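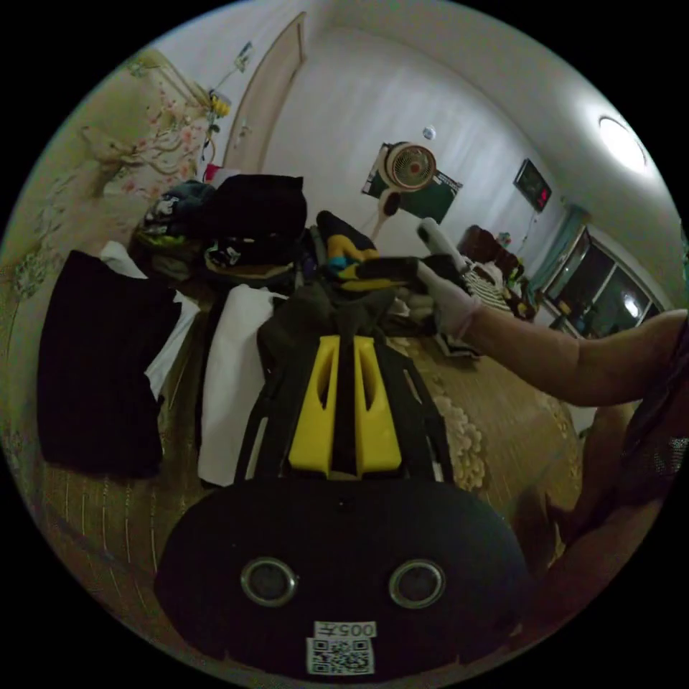

My grandmother had one rule about clean laundry: it must be folded the same day. For many years I did not follow it, and I had a chair in the bedroom which disappeared under shirts every week. In July I gave the chair to my neighbor Rosaire McIntyre, and now everything goes directly on the bed. With the clothes piled on the tan bedspread with the cream flowers, I cannot go to sleep before I finish. It is a simple trick, but for me it works.

I begin with the dark clothes, as there are always too many of them. Black things look all the same in a heap, so I hold each one up near the window — otherwise I put my husband's T-shirts in my drawer again. Towels are next, folded in three. Socks I leave for the end, and I allow myself 12 minutes for them with the radio on.

Last month I also bought two fabric boxes from Hesteo for the winter sweaters. They are a little too wide for my shelf, so one of them lives under the bed for now. I will measure the shelf again before I order more.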